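Home | Install | Calibration | Control | Logs | Support

Last updated: 17 Nov 2018

4.3 Setting the surface height

Plakier needs to know where the work surface is before it will plan a downward move. Do this again whenever the arm or the table has been shifted.

1. Start the Torthorpe driver and wait for the status line to read READY.
2. Set the speed limit to 13 per cent in the Control tab.
3. Close the fingers fully.
4. Jog the arm over a clear patch of the surface and open the wrist view. 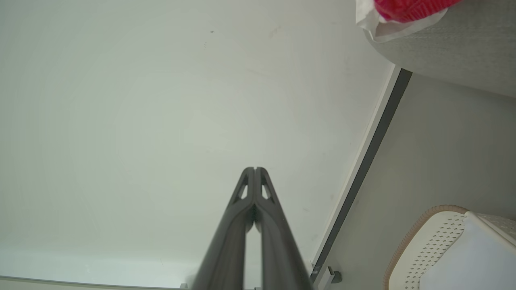
5. Press Find Surface. The arm moves down in steps of 2 mm and stops when the force reading passes the contact limit.
6. Press Save. The height is written to surface.cfg.
7. Raise the arm by 75 mm before you open the fingers.

Note: Plain, pale surfaces give the depth filter very little to work with. If the height readout jumps, set Source to Force Only and repeat from step 4.

Note: Settings files made with Vieira can be loaded, but their heights are ignored.

CAUTION: Find Surface does not check for objects to either side. Keep a hand near the stop button. If there is no contact within 30 seconds the search ends with error E_NOSURF, and the arm holds where it is.

For cells running the Erik planner, restart the planner after step 7. It reads surface.cfg only at start-up.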